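Small things all over the bed, how do you sort them before the sheets go in?

Forum: Home and Cleaning > Bedrooms

garkeck_flat4
We rent out a small room and I do the turnover between guests. Last guests left a lot of bits on the bed: snack packets, candy, a tray, even the kettle. I normally gather the four corners of the cover and shake it all out on the floor, then sweep. My wife says that's how we lost an earring back in August. What do you do?

Thu Khổng
Don't shake. Big things off first, then the packets, then go over the cover with your hand flat. Crumbs and tiny pieces last, with a lint roller. Takes me 10 minutes for a double.

skerndale_rooms
I disagree, 10 minutes is too long if you have several rooms. Shaking is fine if you do it over a hard floor. I've done almost 200 turnovers this way and lost nothing that I know of.

Thu Khổng
"That I know of" is the problem. Candy is worse than crumbs anyway. A piece that goes through a warm dryer will ruin a white cover. I had to throw one out.

ferkunell944
Did you try soaking it? Hot water and dish soap gets hard candy out of cotton. Chocolate needs cold water first.

Thu Khổng
Soaked it overnight. The candy came out but the red dye stayed.

Mirela Seixas
I'm with Thu on picking by hand. Also a kettle shouldn't be on a bed at all, even unplugged, there can be water left in it. I move ours to the desk before I touch anything else and put a card next to it asking people to keep it there. Most of them do.

Midea appliance that looks like a kettle, green tray or box, and that little orange-red bit by the candy wrapper is what you'd miss if you only picked up the packet. 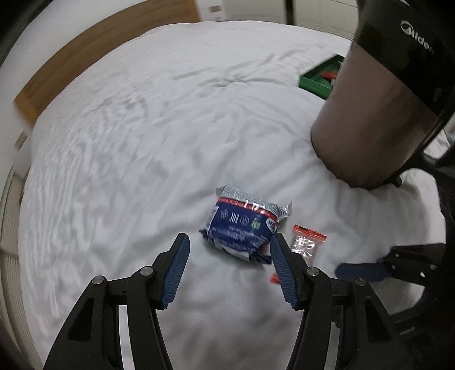 skerndale_rooms
OK, I would have missed the red bit. I still say a shake gets it.

garkeck_flat4
Gets it onto the floor, and then it's under the headboard end where my broom doesn't fit. I think I'll try it by hand for a few turnovers and see how long it takes. What do you collect the trash in?

Mirela Seixas
An old ice cream tub. A bag falls over on the mattress. Anything that might belong to the guest goes in a separate one and I keep it for 4 weeks.

ferkunell944
Same, but I use a shoebox.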